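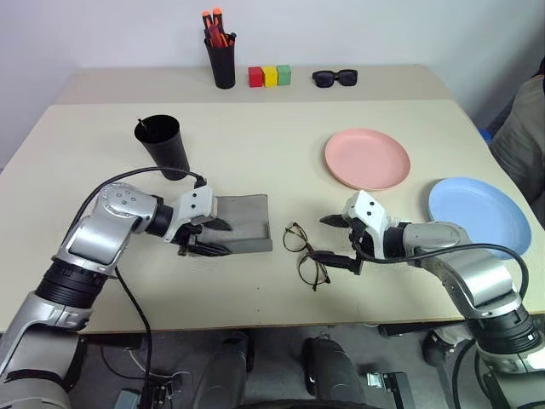 Why does a gripper report that it is closing when it has stopped moving?

Because the driver kept repeating the last value it had been told. When the gripper link dropped for a moment, our driver filled the gap with the most recent command and passed it along as if it were a measurement. The log showed a smooth close, and the fingers were standing still.

Lodemano Stale Grip Set

Lodemano is a small set of two-arm tabletop recordings in which the gripper feedback went wrong, along with enough clean recordings to compare against. It was collected at the Butgate lab in Plemerbridge. We started out wanting a tidy set of eyeglass-handling demonstrations and came away with a wonderfully clear record of a fault, and we think the fault is the more useful of the two.

If you work on failure detection, data cleaning or anything that trusts a gripper width signal, please dig in. We had a great time tracing this one.

Contents

The release holds 117 episodes. Of those, 34 contain at least one stale grip event, which is our name for a stretch where the reported finger width and the true finger width part ways. Another 39 are clean runs of the same tasks on the same table. The rest are clean runs with the object layout changed between episodes, and we left them in so that a model can't tell good from bad by looking at where the plates are.

Every episode has:

head camera video
joint positions and joint commands for both arms
gripper commands for both sides
reported gripper width for both sides
motor current for both grippers
a plain text event file, empty if nothing happened

Joint data and video share one clock. Motor current comes over a separate channel with its own clock, and we aligned it afterward. The alignment offset is stored per episode, so you can undo it and try your own.

Tasks

All tasks use everyday things on a pale table: eyeglasses, sunglasses, small cube blocks, shallow plates, cups and a gray holder. The main task is to pick up the clear-lensed eyeglasses and put them in the holder. One arm steadies the holder and the other handles the glasses. The secondary tasks move blocks onto a plate or move the sunglasses from one spot to another.

Eyeglasses are a fantastic test object for this fault. They are thin, they are light, and the bridge gives the fingers very little to hold. With a cube, a gripper that stops early often still has the block. With glasses, stopping a little early means there is no grip at all, and the arm lifts away with a log that says everything went fine.

What went wrong

The grippers are driven through a Herrero interface board that we built into the wrist wiring, one board per side. The cable from each board runs back along the arm with slack left in it so the wrist can turn. On the right side, certain combinations of elbow and wrist angle pulled that slack tight enough to tug on the connector. Contact was lost for a fraction of a second and then came back.

That alone would have been a minor annoyance. Three pieces of our own software turned it into something worse.

First, the driver treated a missing reply as "no change requested" and put the last commanded width into the reported width field. During a close, the command is moving, so the report moved too. Plots of those stretches look beautiful, which should have tipped us off sooner. A real gripper signal has a little lag and a little noise in it.

Second, the watchdog checked that new messages kept arriving. They did. The driver was making them.

Third, when the link came back, the driver sent the current target straight away at full speed. If the operator had given up and opened the hand controller in the meantime, the fingers snapped open. If the operator had squeezed harder, they snapped shut.

The safety side

The third item is the one we want people to read twice. A gripper that has been still for a while looks safe to reach toward. In July, an operator paused a run to straighten the glasses by hand after what looked like a missed grasp. The arm was paused. The gripper was not, since pause acted on the joint controllers only. The link recovered as the operator was reaching in, and the fingers closed.

No one was hurt. The force was low and the fingers met on empty air beside the operator's hand. We stopped collection that afternoon and did not start again until the pause button cut gripper power as well.

The episode is not in the release. The video showed the operator's face and we chose to leave it out entirely. Its gripper and joint logs helped us write the labels, but they aren't included either.

What we changed

The driver now has two separate fields, commanded width and measured width, and the measured field goes blank when there is no reply. Blank values are passed through to the recorder. This broke a couple of our plotting scripts, and we were happy to see them break.

The watchdog now checks the age of the last real reply from the board. It trips after 21 milliseconds without one. On a trip, the gripper is held and both arms come to a controlled stop.

After a trip, nothing moves until the operator opens the hand controller fully and presses resume. The first motion after that is slow.

Pause cuts power to both grippers. A held object may drop when you do this, so the table instructions now say to lower the arms first if there is time.

The right-hand cable was rerouted with a longer loop at the wrist and a strain relief clip at the connector. We did the left one to match, though it never gave us trouble.

How the labels were made

Stale grip events were marked from motor current. When the fingers are truly closing, current rises at the start of the motion and again on contact. In a stale event the reported width changes while the current stays flat. A script proposed start and end times, and a person checked each one against the video.

The start times are good. The end times are softer, especially where the gripper had already reached its target when contact returned and so had nothing left to do. Those are flagged with end_uncertain in the event file. Please don't score a detector on the end time of a flagged event.

Each event also carries a short outcome tag: missed (the object was never held), dropped, held anyway, or no object. Outcome tags come from watching the video, and a few missed and dropped cases were hard to tell apart when an arm blocked the view. We kept the reviewer's first choice and added unclear_view.

Known problems

The reported width field in this release is the original, faulty one. That is on purpose. A corrected field is supplied next to it under the name width_est, estimated from current and video, and it should be treated as an estimate.

All stale events are on the right side. A model trained on this set may learn that the right gripper is the suspicious one. Mirroring the data helps some, but the camera view and the shadows don't mirror perfectly. We would love to see someone do this properly!

Things come and go at the edges of the view. Cabling moves between episodes, tools are put back in different cups, and the floor below the table was never tidied for recording. People stand close to the table in some videos. We cropped or dropped episodes with faces and left the rest alone.

Lighting is steady within a session and varies between sessions. Session numbers are in the index file.

Only one table and one pair of arms were used. Event frequency tells you about our cable and should not be read as a failure rate for any kind of arm or board.

Good uses

Training or testing detectors that compare command, report and current. Checking whether a cleaning pipeline catches a signal that is too smooth. Teaching: we have used three of the shorter episodes in an intro session, showing the width plot first and the video second, and the room gets loud in the best way.

Poor uses

Training a grasping policy straight from the reported width. Certifying anything. Estimating contact force — the current readings were never calibrated for that.

Loading

Each episode is a folder. Start with index.csv, which lists the task, the session, the layout group and whether events are present. Then open events.txt before you open the video, unless you want to try spotting the event yourself, which we recommend at least once. Missing values in motor current are written as empty cells. They are never zero.

Train and test splits are made by session, so the same cable state doesn't appear on both sides of the split. If you make your own split, please do the same. Our first version split at random and gave detection scores that were far too flattering.

Changes

First public release: 1 November 2021.

Fixed before release: two episodes had left and right gripper current swapped. If you have an early copy shared inside Plemerbridge, replace it.

Planned: a mirrored collection with the old cable routing on the left side, run with the new watchdog in place and with hands well clear of the table.

Reporting trouble

Send the episode folder name, the time in seconds and what you expected to see. If you find a stale stretch that we missed, send that too, even if it is very short. The short ones are the hardest to spot, and we will gladly add them to the event files.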